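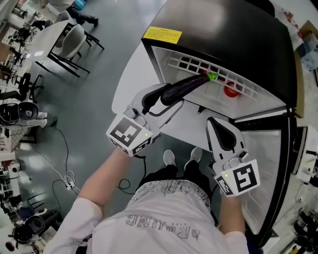 The bus to Drivthorpe had stopped running in August, my sister told me on the phone, so I would have to walk from the Pryor turning or not come at all. She didn't offer to fetch me. I said I would walk.

It was 13 miles from the station to the turning and the Girka driver charged me 27 pounds for them. He would have gone further but the ford was up. I paid him and got out with my bag.

I hadn't been back in 16 years. The hedges had been cut hard and you could see into the fields on both sides. In one of them someone had left a bath for the sheep to drink from. I changed hands with the bag every so often and kept to the right where the road bent.

My sister was in the kitchen when I came in. She had our mother's coat over a chair and was going through the pockets. There were tissues, a bus ticket and a key.

"Do you know what this is for?" she said.

I said it looked like a shed key.

"The shed's never been locked."

We tried it in the shed anyway, then in the back door, the bureau and the meter cupboard. It went into the bureau but didn't turn. My sister put it on the windowsill and made tea. The milk was the long-life kind and I drank mine quickly.

She said the house would have to be sold and that Clultine had already written with an offer. They wanted the field more than the house. She had the letter behind the clock. I read it standing up. The offer was good for 100 days and a month of that had gone.

"You could have told me," I said.

"I'm telling you now."

I slept in my old room, under two coats. In the night I heard her go downstairs and try the key in something. It rattled for a bit, and then she came back up and shut her door.

In the morning it was on the windowsill again. I asked if she'd had any luck and she said no, with what. She was buttering toast for both of us, right to the crusts, the way our mother did it.

I signed the letter after breakfast. She signed under me and went out to look for an envelope. While she was gone I put the key in my pocket.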